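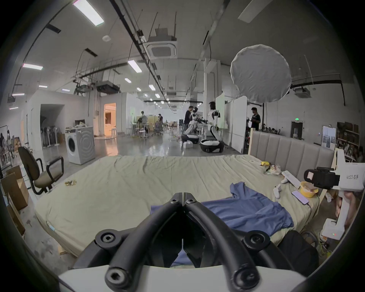 Call for performers: community cast, Junport

Prodorley Theatre Company is looking for adults to join the community cast of The Cloutier Inheritance, a new stage comedy that opens at the Seker Playhouse in Junport next June. You will work alongside a professional company of actors and appear in the three big crowd scenes.

You do not need any acting experience or training. You must be 18 or older and able to get to Junport for evening rehearsals.

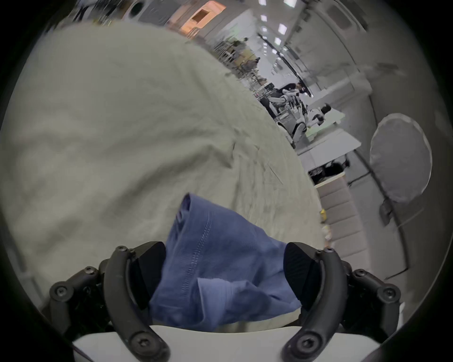 Rehearsals are held two evenings a week from April, with full days in the final week before opening. The Playhouse seats 266, and the cast performs without microphones, so we will spend time on voice work early on. Community cast roles are unpaid. We cover local travel and provide a meal on show days.

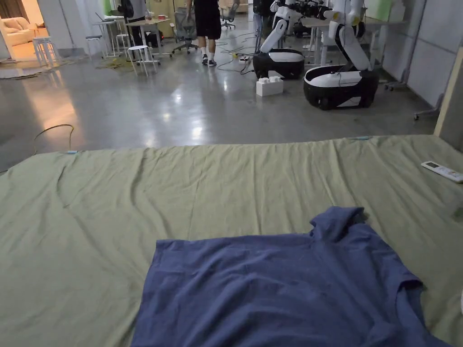
How to apply

Send us your name, a phone number and a few lines on why you would like to take part. A photo is optional. Please list any dates in April, May or June when you are away.

Group workshops take the place of solo auditions, and no prepared speech is needed.

Posted November 6, 2018. Applications stay open until all places are filled.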